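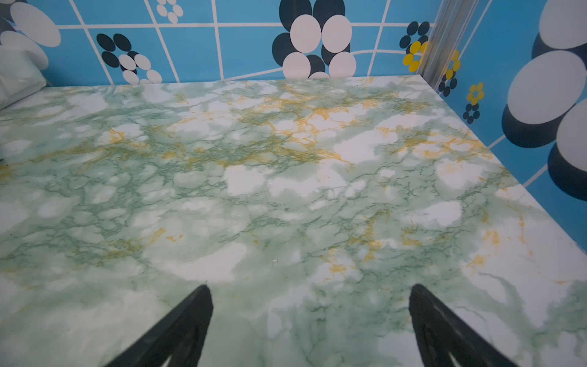 4. Setting up your Grorno trail camera

I run two of these on deer trails near Joruro Creek, so this is how I do it (the factory leaflet skips half of it!).

1. Put in fresh batteries and a blank card, then switch to SETUP. The default PIN is 3442. Change it now, while you remember.

2. Pick a tree on the north side of the trail and strap the camera at knee height. I used to go higher and got a whole season of boar backs.

3. Set the trigger to 3 shots and the delay to 80 seconds. Shorter delays fill the card with one doe chewing.

4. Switch to ON, close the door until it clicks, and walk past it once yourself.

Note: check your state's rules first. Some places restrict trail cameras in hunting season, and on public land you may need a permit.

Caution: don't put bait or salt in front of the lens. It pulls animals together and spreads disease, and I've stopped doing it completely.

Comments

Loretta Delacroix: Does the PIN reset if the batteries die?

Osvaldo Trindade: Mine didn't, Loretta, and it sat dead all December.

Dirceu Magalhães: Knee height worked great for foxes too, thanks!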